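The Long Way to a Brown Kitchen

My grandmother's kitchen in Jernley was brown. I don't mean it had touches of brown, the way a decorator might mean it. The cabinets were brown, the floor was brown, and so was the teapot, which lived under a brown knitted cozy and was never, as far as I know, put away. When she finally sold the house, the new owners painted everything white before they had unpacked their boxes, and I'll admit I sulked over it for most of February.

So you can imagine how pleased I was to hear that dark kitchens are creeping back. Over the past two years the showroom at Baxter has gone from seven white displays and one lonely walnut to something closer to an even split, and the people who sell them seem a little surprised themselves. Customers come in asking for gray, wander off toward the dark doors, and stay there, opening and closing drawers.

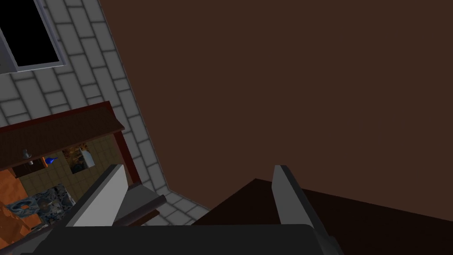

Vol. 8, No. 2

A dark kitchen does ask a few things of you. It wants good light, and more than one kind of it - a lamp on the counter does wonders in the evening. It shows flour. It shows dust too, though my grandmother would have told you that dust shows everywhere if you bother to look. Pale tile helps, and so does leaving one wall alone.

Paint is the cheap way in, and I've tried it. Vurura makes a deep chestnut that took me three coats and one very long weekend, and I still find small freckles of it on the radio. If you'd like real wood, the Tuketti workshop will refinish old doors in a stain you pick yourself, and you should bring along a cup or a chair leg in the color you love (I brought the teapot, wrapped in a towel on the passenger seat, and we matched it on the second try).

The doors come home next month. I still haven't decided about the handles.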